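Skip to content
Home Products Support Community Contact

We use cookies to remember your sign-in and language. Accept Manage settings

Viltico Support
Ticket: Label printer drops off the network after sleep
Product: Grekenow desktop label printer
Status: Resolved
Opened: 4th October

Original report

The printer works normally after it is switched on. If it is left alone long enough to go to sleep, the next job sits in the queue and the computer shows the printer as offline. Pressing the feed button wakes the printer and the status light goes green, but the job still does not print. The only way to get it back is to turn the power off and on.

It is on our stockroom wireless network, which runs through a Sarent router. Two computers print to it and both lose it at the same moment. Printing over the USB cable works every time, including after sleep.

Already tried:
- Removed the printer and added it again on both computers
- Installed the current driver
- Moved the printer closer to the router
- Changed the label roll (the old one was nearly finished anyway)

Reply from support

Please print a configuration page right after a restart, then leave the printer until it sleeps, wake it with the feed button and print a second one. Hold the feed button for 6 seconds to get the page. Compare the network address on the two pages and tell us if it has changed.

Also tell us whether the sleep timer has been changed from the factory setting.

Customer update

Both pages are done. The address on the first ends in 50. On the second page the address line is all zeros. The signal strength line reads the same on both. The sleep timer has not been touched.

I repeated the test 3 times with the same result.
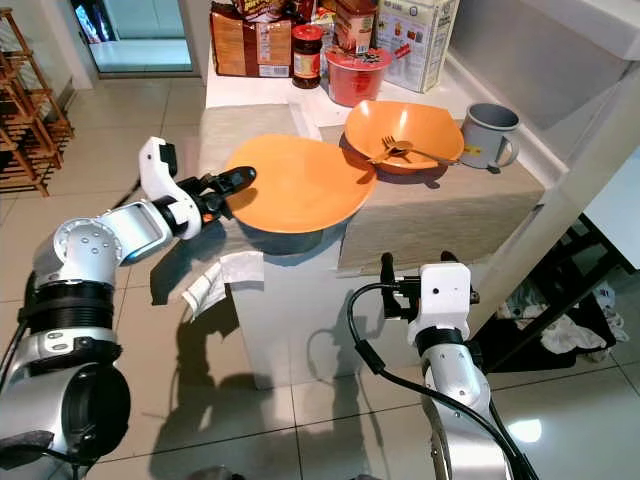

I also looked at the router's client list. The printer is listed while it is awake and disappears after it sleeps. It does not come back when I press the feed button. Everything else on that network stays connected.

Reply from support

The zeros mean the printer wakes up but does not ask the router for a new address. Older firmware did this with some routers when the address lease ran out during sleep. Please do the following in order:

1. Connect the printer by USB and open the Lenihan setup utility.
2. Go to Maintenance and install the firmware update offered there. Do not turn the printer off until the light stops blinking.
3. Go to Network and select Renew address on wake.
4. In the router settings, reserve the printer's current address.
5. Restart the printer, then the computers.

If your computers have the printer saved under an old address, delete that port and add the reserved one.

Customer update

Firmware installed. The first attempt stopped with a message that the cable was disconnected, so I swapped the USB cable and it went through on attempt 2. Renew address on wake was off. It is now on, and the address is reserved in the router.

One computer still showed offline after this. It had an old port saved. I deleted it and test labels now print from both computers after sleep, with a short wait on the first label.

You can close this.

Reply from support

Closing as resolved. The ticket can be reopened from your account page if the fault returns.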